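Mar 4, 2021
By Arnout Timmermans

I've been bugging the people at Skullau for a demo since last May, and this week they finally let me hang around while they tried out the new release of Damaton, their planning software for two-armed robots. It went out to customers this morning as version 2, and I think it's the most interesting thing they've shipped in a while (I know, I said that about the last one too).

The short version: Damaton used to plan one arm, lock that in, and then squeeze the second arm in wherever there was room. It was safe, but painfully slow to watch, with one arm parked half the time like it was waiting for a bus. The new planner works out both arms together and keeps changing its mind while they move. If the left one is running behind, the right one gets a different path and doesn't just stop dead.

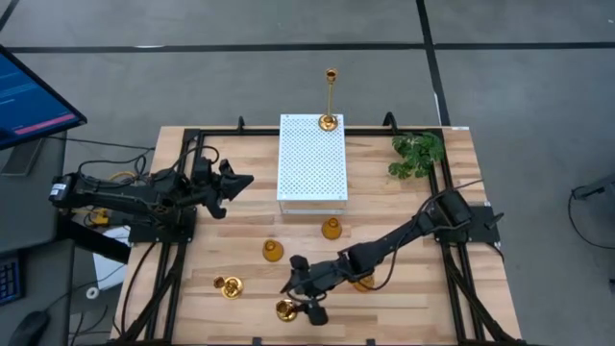
What I really wanted to know was how it copes with stuff that's a pain to see. Shiny metal and colored glass are awful for depth sensing, and a lot of grasping software quietly assumes you'll stick to cardboard boxes. Lead developer Corrigan told me the team got so tired of bad depth readings that they stopped trusting any single one. Damaton now keeps a running guess for every object, with a score for how sure it is, and if the score drops too low the arm goes and takes another look from a different angle before it tries to close its fingers. I asked if that slows things down. "A bit, yes," Corrigan said, "but so does picking up broken glass."

They tuned all this on 2,000 recorded runs, and of those, 158 got thrown out by hand for bad timestamps. That sounded like a miserable job and I was told it was!
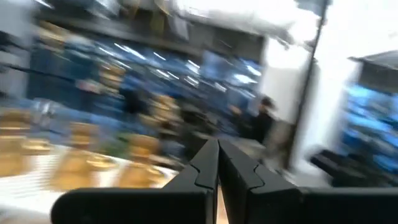
The wrist cameras got some love as well. When an arm swings fast, the picture from its wrist turns to mush, and the old version would happily feed that mush to the object tracker and then act surprised. Now there's a blur check up front. Smeared images get dropped, and the tracker coasts on joint positions until things settle down. It's a small change, and the one I heard the most cheering for from people who use this every day.

There's also a new replay tool called Bokex, which comes in the same download. You load a run, drag a slider back and forth, and see what the planner believed at each moment next to what the cameras were sending. I played with it for far too long and had to be moved along so somebody could get work done.

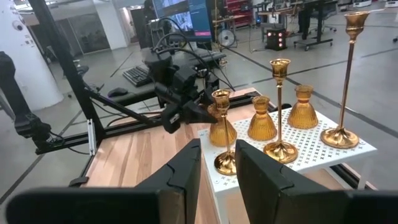
Tall, thin things are still the weak spot, and Corrigan was pretty open about it. The planner leaves a fat safety margin around anything that could tip, so in a tight group it sometimes decides there's no way in and gives up. A fix is being worked on, no date yet. Existing customers get the update for free, and old config files should load fine, though you'll want to redo your camera calibration first.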